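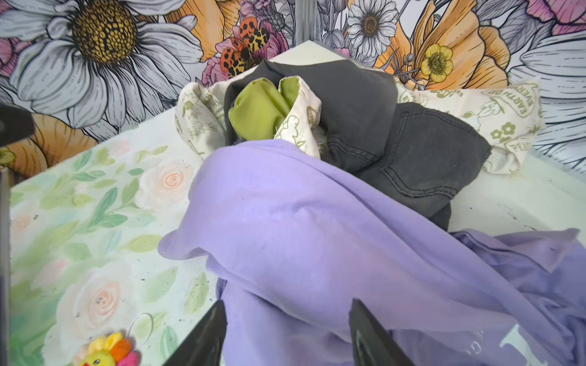 *Wrist-camera view of a mixed pile of garments on a white tabletop, with both fingers of the gripper at the near side.*

**Demonstration of garment handling** is the practice of showing a robot how to pick up, separate, and fold clothing by having a person carry out the task through the robot. It is a branch of learning from demonstration. The person may move the arm directly by hand, a method called kinesthetic teaching, or may control it from a distance, which is known as teleoperation.

## Background

Cloth changes shape whenever it is touched, and a motion that works on one shirt may fail on the same shirt dropped a second time. Early systems relied on written rules for finding corners and edges. These performed acceptably on flat towels and poorly on heaps in which several items overlapped. Interest in demonstration grew as low-cost control arms became available to small laboratories.

## Methods

In kinesthetic teaching, the motors are set to offer little resistance and the operator guides the gripper to the fabric. The method needs no extra equipment, but the operator's hands and arms often block the cameras.

In teleoperation, the operator moves a second, usually smaller arm, and the working arm copies its joint positions. The Resara system, described by Fiorella Pagano and Yichen Yan, follows this design and records arm positions, finger opening, and wrist-camera video together. Netari, a later system developed at Utwood, replaced the second arm with a handheld controller.

## Wrist cameras

A camera mounted near the gripper keeps the fingers and the nearby cloth in view throughout a grasp. Seams, pockets, and printed designs can help distinguish one garment from another in a pile. Most setups add a fixed camera, as the wrist view loses the wider workspace when the arm is low.

## Data sets

The Utwood collection contains 2873 demonstrations, of which 1347 begin from a mixed pile and 877 from a single crumpled item. Samina Memon and Mingxuan Wei later reported that gains in grasp success slowed after roughly 1000 pile demonstrations. Recordings in which the operator drops a garment and picks it up again are kept in the collection and labeled separately.

## See also

- Kinesthetic teaching
- Imitation learning
- Deformable object manipulation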